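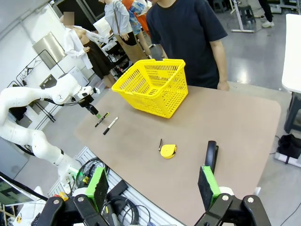

Figure 1. Two markers, a tape measure and a yellow plastic basket on a tan tabletop.

Unit 11: Returning Small Supplies to Storage
Mavero Institute of Facility Services
Handout for participants, issued Monday, June 25, 2018

1. Purpose of the unit

This unit deals with clearing a shared worktable at the end of a work period. It covers hand tools and writing supplies small enough to be carried together in one basket. Furniture, power tools and liquids are covered in Unit 15 and are not discussed here.

Participants should have read the introductory chapter of the course reader before attending. The practical exercise in Section 5 takes 60 minutes and is completed in pairs.

2. Terms

Loose item: any supply lying on a work surface without a container of its own. The markers and the tape measure in Figure 1 are loose items.

Transfer basket: an open container used to move loose items from the table to the shelf. It is not a storage place. Items left in a transfer basket overnight are recorded as unreturned.

Home position: the labeled drawer, bin or hook to which an item belongs. Home positions at the Varka and Chin buildings follow the same numbering. The Vurkska annex will adopt it in August.

3. Choosing and placing the basket

A rigid basket with an open top and handles is preferred for this work. Perforated sides, as on the basket in Figure 1, allow the contents to be checked from the side and let dust fall through. Very fine items – pins, blades, pencil leads – may also pass through the openings and should be put in a closed box first.

Place the basket on the table itself, near one edge, and leave the area in front of it free. In Figure 1 the basket stands near the far edge, with the loose items nearer the center. Do not place the basket on a chair or on the floor during sorting.

4. Order of work

4.1 Markers. Check that each cap is fully seated before the marker is moved. Markers that no longer write are set aside for disposal and do not go into the basket. Lay the remaining markers flat along one side.

4.2 Tape measures. Confirm that the blade is fully retracted and the lock released. The end hook should sit against the case. A tape with a bent hook gives false readings and must be tagged for inspection. Place tape measures in the basket after the markers, so that the weight of the case does not rest on a pen cap.

4.3 Paper. Sheets still in use are kept in the hand or on a clipboard. Paper is never carried in the transfer basket.

4.4 Surface. When the last item has been lifted, wipe the table from the center outward, including the corners.

5. Practical exercise

Each pair receives one basket and a mixed set of supplies. One participant sorts while the other reads the checklist aloud; the roles are then exchanged. Record any item without a home position on Form 3000, giving the building and the table number.

Completed forms are to be handed in at the supply desk before leaving the building.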